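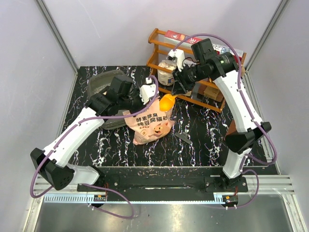 Buying a robot starts with a list of jobs. Each job on the list tells the buyer which parts are needed. Lifting an orange scoop beside a bag of cat litter takes a gripper that can close on a thin handle. If one arm must steady a bag while another scoops, the price covers 2 arms – and 2 sets of cables.

Suppose a school in Wurham has $2000 to spend. The arms cost $1551. The rest must pay for a table, walls around the work area and spare parts. Spare parts are easy to forget. A motor ordered in October may take 14 days to arrive, and the robot cannot work without it.

Write the costs in one column and add them up before ordering.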